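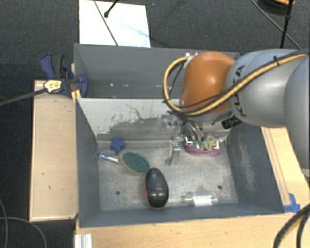 Sidar wants $4 a month from me so I can sort my own messages into folders. I got the email in October, skimmed it, assumed it was one of those "exciting changes" notes and forgot about it until the folders went grey last week. They're still there. I can see the names. If I click one, a box slides up inviting me to join Sidar Plus.

I've been on Sidar for a good while, mostly for a group chat with people I used to work with and a couple of hobby channels. It was never a great app. Search is hopeless and the notifications have a mind of their own. But folders worked, and they'd worked since the beginning, so it rankles to see them turn up on a list of "premium organization tools" beside coloured name badges and an animated sticker pack.

Anas Zaki, who is in the same group chat and has more patience for this stuff than I do, signed up for the trial and sent me his notes. You get the folders back. You get larger uploads, though he couldn't find the new limit written down anywhere. You get "priority replies", meaning your comments in public channels float up above the ones from people who haven't paid. He tested it with 2 accounts and the paid one did sit on top, for whatever that's worth. I can't see how that makes a channel better to read. It makes it a channel where the people with $4 go first.

The company's line is that ads don't cover the bills and subscriptions will let them "focus on the community". Maybe so. I'd believe it more readily if the ads went away when you paid, and they don't. Anas still gets the mattress one. There's a line in the help pages saying subscribers will see "more relevant promotions", and I read that three times to be sure.

In-ho Hyun thinks I'm being cheap. His argument is that we all complained for years about being the product, and now that somebody offers to make us the customer we complain about that too. Fair enough, up to a point. I pay for email. I paid Drekley for photo storage until they doubled the price. What bothers me is paying for something that was taken off the shelf so it could be sold back to me.

One of my hobby channels has 2,510 members and the moderators ran a poll on whether anyone planned to subscribe. I voted no, along with almost everyone else who bothered. A poll like that says very little, mind you — people say no and then pay quietly when the nagging gets bad enough. I've done it myself with a weather app.

For now I've pinned the 20 conversations I care about and muted the rest, and it's a clumsy fix. Bram Verschueren keeps telling me to move the group over to Inau, which is free and has folders. Sidar was free and had folders. I've made an account there anyway and so far it's me and Bram.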